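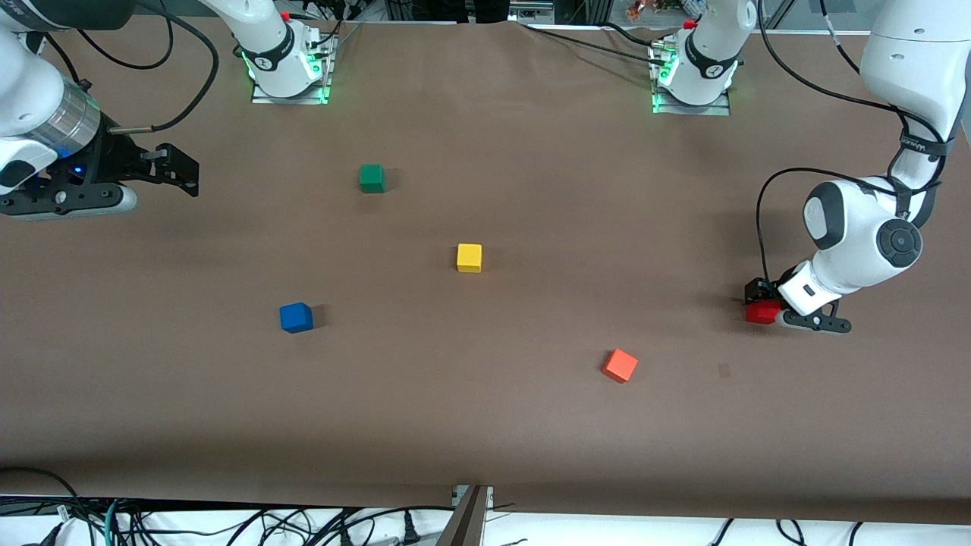
Small wooden cubes in different colors on a table covered with brown paper

I've been painting little wooden cubes at my kitchen table for years, and I still think a set of them is one of the nicest presents you can make for a child (or for yourself, I won't tell!). Our craft group in Gristendale made 42 of them last July, and everyone went home with paint on their sleeves.

First, cover your table with smooth brown paper and roll the front edge under so it doesn't snag your apron. Sand each cube lightly, going with the grain, and wipe away the dust with a soft cloth.

Now for the color. Choose shades that are easy to tell apart — red, blue, yellow and green are a lovely start — and paint five sides, leaving the bottom bare. Wait 30 minutes, then turn the cube over and finish the last side. 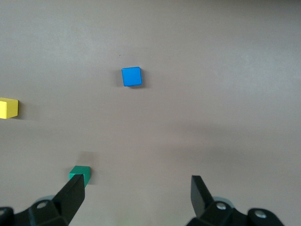
Give the second coat the same patience, and keep your cubes well apart while they dry, as two wet sides that touch will stick together and pull the paint off. I leave mine overnight and rub the corners with a scrap of fine sandpaper in the morning, before breakfast if I can't wait.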